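April, morning

Rain again before six. I heard it on the porch roof and stayed in bed until it let up, then made oatmeal and took my pills with the last of the orange juice. Need juice. Need lightbulbs too, the small base kind for the hall, and I have written that down in three places now and still come home from Vedville without them.

The plan for the day was the closet under the stairs and I did get to it, though not until almost 4. First there was the phone call with the insurance people, who want the roof form sent in a second time. Then Urmila Pant came by to return my cake pan and stayed for tea. She is going to Funcombe for her niece's graduation and wanted to know if I would water her tomatoes, which are still in the little pots on her windowsill. I said yes. She says every other day is enough. She also says the library is raising the fee for the meeting room, so the chess evening may have to move. I told her I hadn't been to the chess evening since before Christmas and she said that was why she was bringing it up.

So that was in my head when I opened the closet, and the first thing I pulled out was a bag of chess pieces.

I had forgotten how much of it there was. My father's set is in there in its own box, and I left that alone. The bag was the club stuff I took home when the cabinet at the library was cleared out and never took back. Plastic pieces, all mixed together, from I don't know how many sets. Two roll-up mats as well. One of them has a crease down the middle that will not come out. I tried it under the dictionary and the atlas last year and it popped right back up like a tent.

The green mat is the good one. It's vinyl, green and cream, with the letters and numbers printed around the margin, and it lies down properly once it has been out for a while. I have always liked that kind better than a wooden board. You can wipe it off, and it doesn't slide when someone leans on the table.

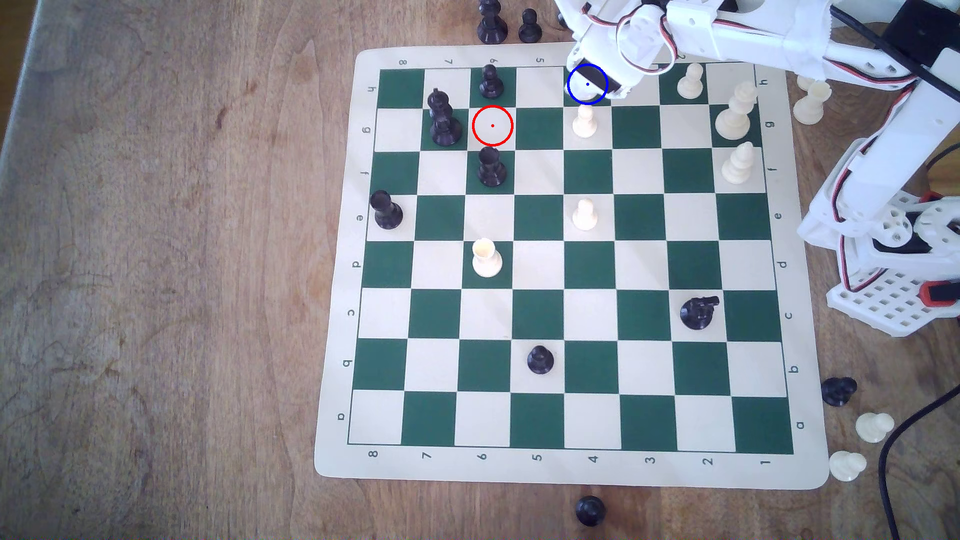 My father would never have played on a mat. He thought the board should have some weight to it. He taught me on Sunday afternoons when I was seven or eight, and he did it backward, starting with the end of the game. A king and one pawn against a king, over and over, until I could do it without looking up at him. I wanted all the pieces out. He said I could have all the pieces when I knew what to do with the few that were left. I thought that was mean at the time. Later on I taught my own two the same way and they thought it was mean too.

I still like a board best when it is mostly empty. At the start of a game I am only remembering what I'm supposed to do. Once most of the pieces are gone I can see where a pawn is going and how long it will take to get there. I was never any good in the opening. The man I used to play from Yadav — the hardware store, before it closed — knew all the openings by name and would say them out loud as he played them, which bothered me more than losing did. But if I could hang on until there were only a few pawns and a rook left, I had a fair chance against him. I beat him 2 games out of 4 the last winter he was here. He moved to Clirnutach to be near his son and sent a card the first year.

Back to the closet. Besides the chess things there was a vacuum hose that fits no vacuum I own, a box of canning lids, the beach umbrella, and my old tax papers, which I can probably get rid of. I'll ask before I do. There was also a jigsaw puzzle of a covered bridge with the price sticker still on it. I put that by the front door for Urmila. She likes those, and she can take it on her trip if there is room in the car.

I swept the floor in there and found a dead mouse behind the umbrella, very flat and dry. It had been there a long time. Put out two traps anyway.

After supper I sat down and sorted pieces, white in the mixing bowl and black in the soup pot. It was nice work with the radio on. The kings are easy. The bishops are the trouble. The ones from the older sets are a little shorter, and the slot is cut at a different angle, so they look wrong standing next to each other. I got one full set that matches and most of another. The second one is short a white knight and a black pawn. I'd be willing to use a button for the pawn, but there isn't much you can use for a knight.

The leftovers went back in the bag. Somebody at the library may want them for the children.

I think I will go to the next chess evening, wherever they end up having it. I can bring the set and the green mat back at the same time, and that way I have a reason to walk in. I should have returned it all a long time ago. I'll have to remember to ask Urmila for the date before she leaves.

Back is sore from the stairs. Took an aspirin. The rain started up again at nine and the gutter over the kitchen window is dripping in the same place as before, so the man did not fix it. Call him tomorrow. Lightbulbs. Juice. Tomatoes.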